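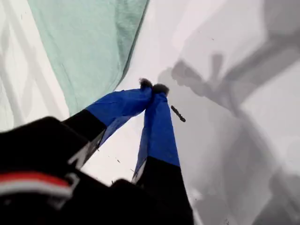
Most folding advice assumes you have a drawer the size of a wardrobe and an hour to fill. I don't, and I've grown suspicious of any method that needs its own vocabulary. What does make a difference is the surface. A plain pale cloth or sheet underneath, like the white one with the mint-green fabric lying on it, shows up bits of fluff and stray specks before they get folded into your clothes. A patterned duvet cover hides the lot, and I say that as someone who folded on one for years.

Smooth the thing out before you fold it. The Cleromwood folding board claims to save you the trouble. It doesn't. I paid for one, used it for a month, and it gave me very square creases in very crumpled shirts. Two passes with the side of your hand, from the middle outwards, will do more.
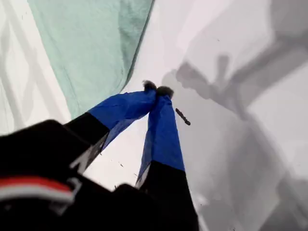 Sprays are the other thing I'd leave on the shelf. Titura sell a 900 ml bottle of what they call crease relaxer, and as far as I can tell you get the same result from a mist of tap water and a bit of patience. If the cotton is badly rumpled, spray won't rescue it anyway. Iron it or wear it as it is.

For a T-shirt, lay it flat with the collar away from you. Bring one side in over the body, sleeve and all, then the other, and fold up from the hem. Check the hem after the first side goes over - it often drops lower at one corner, and if you carry on regardless the finished thing will never sit straight.

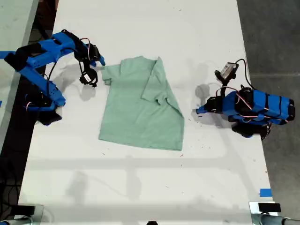 Thin tops slide about more than thick ones. I weighed a heavy one at 230 g and it stayed put through every fold, while the flimsy ones crept off sideways if I so much as breathed. Go slower with those, or roll them.

As for standing everything on end in the drawer, try it with one drawer before you buy the Cusavix dividers. Mine looked lovely until the first wash day, then the row fell over. A shoebox lid held them up just as well.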